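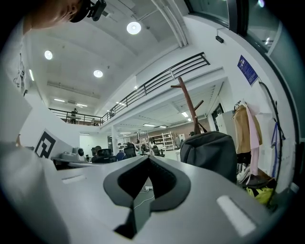

Good afternoon, and thank you for coming on a Sunday. My subject is small prints on T-shirts: how we draw them, how we print them, and why so many of them fail. Wait until people sit down before the second sentence, the door at the back is noisy. On the slide there is a white T-shirt with a small line graphic on it, and I ask the room to keep this kind of shirt in mind. One thin drawing, much white cloth. It looks like the easiest job a print shop can receive. In our shop it is the job that comes back most often.

Say who I am. Rukhsana Khattak, printer at Inimetti in Erberg. I learned with paper posters and came to textile later. Nam-gil Baek does our drawings and Majdi Karam prepares the screens. They are both in the room, so questions about their parts go to them.

(Water. Next slide, text only.)

Part one, the drawing.

A customer sends us a drawing made with a fine pen. On the telephone it is beautiful, and on paper also. Then we reduce it to the width of a palm and the lines almost disappear. Cotton is not a flat surface. It has small hills and valleys, and a very thin line falls into the valleys. On the shirt it becomes a row of dots.

Nam-gil has a rule. Print the drawing at real size on ordinary paper, put it on the wall, and stand two steps away. If you lose a line, it must be thicker, or it must go. He takes away more lines than he makes thick. Customers are sometimes hurt by this – read out the letter about the heron, it usually gets a laugh. We took away nearly all its feathers. The customer, Randi Vik, later ordered the same heron for her whole rowing club, so I may tell the story with her permission.

Say also: gaps are as important as lines. Ink spreads a little when it is pressed. Two lines that are close together on the screen will touch each other on the cloth. Small letters with closed shapes, like "a" and "e", fill up first. If a name must be under the drawing, ask for capitals and give them space.

Part two, the screen.

Pass the two mesh samples around now, start on the left side. Please ask people not to push with a finger, the fine one is already repaired.

For big flat areas we use an open mesh and it is forgiving. For line work we go to a finer mesh, and then all other things must be cleaner too. Dust on the glass makes a hole in the line. Majdi cleans the glass before each exposure, also when it looks clean.

Exposure time. I do not give numbers here, because every lamp is different and people write the number down and go home and are disappointed. Make a test strip. Make a new one when you change the emulsion, and another when the lamp is getting old. If somebody insists, offer to show our notebook in the break.

Part three, the press.

Our small press came from Dudás, second-hand, and I like it very much, but the story of the transport is too long for this talk. Skip unless we are early.

Pressure: less than you think. Beginners push hard when the line looks weak, the ink goes under the edge, and the line becomes fat and hairy. Hold the squeegee more upright and make one calm pull. If the shirt moves under the screen, no pull can save it, so check the adhesive on the board after every few shirts.

Placement: we had a long discussion about this in June. A small print has no place to hide. If a big print sits a finger too low, most people do not see it. A small one that is slightly turned is seen from across the street. We mark the board with tape, and we line up the collar, not the side seams, because the seams on cheap shirts often turn around the body.

Then the cost. Show the table.

The order of 82 shirts for Tradis is my example. The ink was almost nothing. The drawing work and the screen took the same hours as for an order of 200, and with 800 they would still be the same. So when a customer says "but it is only a small picture", I explain that the size of the picture has very little to do with the price. I say it friendly. I show them the screen, if they are in the shop, and that helps more than the table.

Part four, washing.

Slow down, this is where people take notes.

Turn the shirt inside out. Wash it cool. Do not iron on the print. We wash a sample from every new ink before we sell it, and Jonatan Sjöberg, who had the shop before me, kept his samples pinned by date in a long cupboard. I brought three. Hold up the oldest one last. The line is gray now and a bit broken, and I find it nicer than when it was new, but this is taste and I should say so.

If there is time: the question about white ink on dark cloth. It needs two layers and a drying between them, and a thin line must meet itself exactly the second time. I refuse perhaps half of these jobs.

Questions. Repeat each question in the microphone before answering. The room is booked for 90 minutes, and the mesh samples have to come back to me before people leave.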